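Keep the Repair Counter

The hardware store in Darcombe closed its repair counter in November 2023. The store is still open and still sells mowers, fans and toasters. What it no longer does is take one of those things back over the counter when it stops working and tell you what is wrong with it.

I think this was a mistake, and I think the town of Brivgate is about to make the same one with the counter at its recycling center.

The argument for closing is always money. A repair takes an hour, an hour of skilled work costs 40 or 50 dollars, and a new toaster costs less than that. On paper the customer should buy the toaster. But the paper leaves out most of what the counter did. A good share of the people who came in needed a fuse, a belt or a cleaning. They were out the door in 8 minutes and often bought something else on the way. 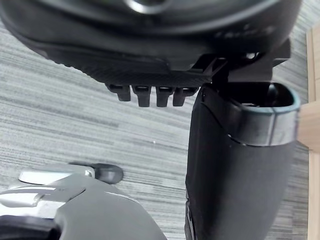
One Darcombe reader wrote to me after my last column that the counter was slow, that she once waited 3 weeks for a vacuum cleaner, and that she would rather pay for a new one than go through that again. Fair enough. Three weeks is too long. But the wait came from having one person on the bench for the whole county, and closing the bench did not shorten it.

Makers share the blame. Flemis seals its small appliances with glue, so that opening one means breaking it. Ngata uses screws and sells the parts, and its prices are not much higher. If a store had to tell you at the shelf which was which, I believe plenty of shoppers would choose the screws.

I would like Brivgate to keep its counter open two afternoons a week and charge a flat fee to look at anything small enough to carry in. The fee would not cover the full cost. Neither does the fee at the swimming pool, and we keep that open.

The town votes on the budget in December. The counter is listed under "other services," near the bottom of the second page.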